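Small Parts & Storage > Sorting wooden cubes: bowls, trays or baggies?

yen_cao
Posts: 868
Joined: August 2019

OK so I finally got Vomia to the table with my two kids and my sister, and we spent more time picking cubes apart than playing. Everything comes in one big bag! I dumped it straight on the table, half of it rolled off the edge, and the dog got very interested. What do you all use? I've got muffin tins and I've got the Drela stacking cups, which look cute but my hands don't fit in them. I'd love something my six-year-old can help with.

NiiO
Posts: 2195

Baggies. One color per bag, fold the top over, done. I know that's boring but I've been doing it for years and my games all close with the lid flat.

yen_cao

Sure, for storage, but what about during the game? My kid can't fish a cube out of a baggie without the rest of them coming out too (ask me how I know).

laiba_m

Muffin tins are loud. I'll just say that. We tried one and every cube that went in sounded like a dropped fork. My husband glued felt circles in the bottoms and the glue came through and went crunchy.

suha_awwad
Posts: 2000

Shallow dishes for the sorted ones and one tray for the mixed pile! I will die on this hill. The dishes get a rim in the color that goes in them and you never have to tell anybody anything.
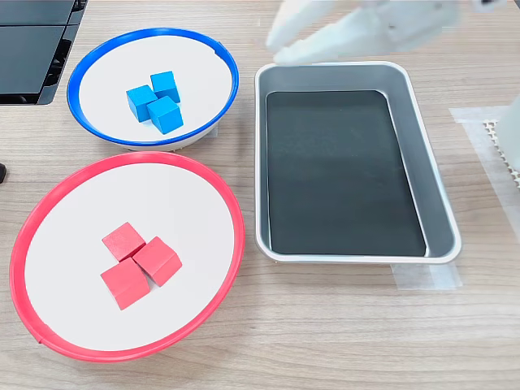
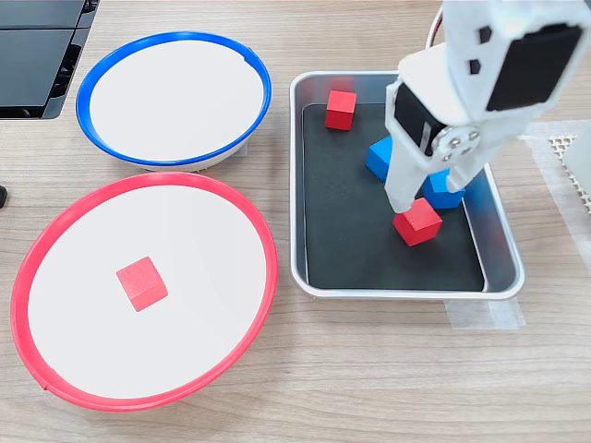
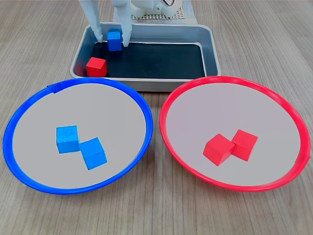 I came around to this after years of deep bowls, and I was stubborn about it, because I had a really nice set of soup bowls from Uvon that I wanted to use for everything. Trouble is you can't see into a soup bowl from across the table, so people keep standing up to check what's left. With a low flat dish like the red-rimmed and blue-rimmed ones in my pics everybody can see from their chair. And please put a dark mat in the tray, the way that metal one has it. Red and blue both pop against it, and my eyes aren't what they were. Mine at home is a scrap of shelf liner cut with kitchen scissors, crooked on one side, works great.

NiiO

You're taking up half the table with that though. Two colors, fine. Tôn has six. Where does the board go?

suha_awwad

On the floor, Nii. The board goes on the floor.

(Kidding. For Tôn I only put out the colors in play and the rest stay in the box. In baggies, before you say it.)

jnajjar

I'm with Nii on table space but with Suha on the rims. Color matching is the part little kids get right away. My nephew was three when he started doing cleanup for us and all he needed was somewhere obvious to put the red ones. He'd throw a fit if anyone else touched them, so that was a new problem.

Don't love a metal tray for the mixed pile. I'd go with a wooden one.

laiba_m

See my muffin tin comment re: metal. Does the mat help with the noise?

suha_awwad

Tons. Without it you'd hear every cube, with it you get a little thud. The dishes are where I still get some clatter, I haven't put anything in those.

yen_cao

I have two plant saucers and a roll of colored tape, would that work for rims?

suha_awwad

Tape will peel where little fingers pick at it, but try it! Go over the lip and press it down on the inside too.

NiiO

Still baggies.

yen_cao

Did the saucers tonight with red and green tape. The green one's already peeling. My daughter sorted the whole bag while I made dinner though, and now she wants a yellow one, so does anybody know if the wide tape comes in yellow?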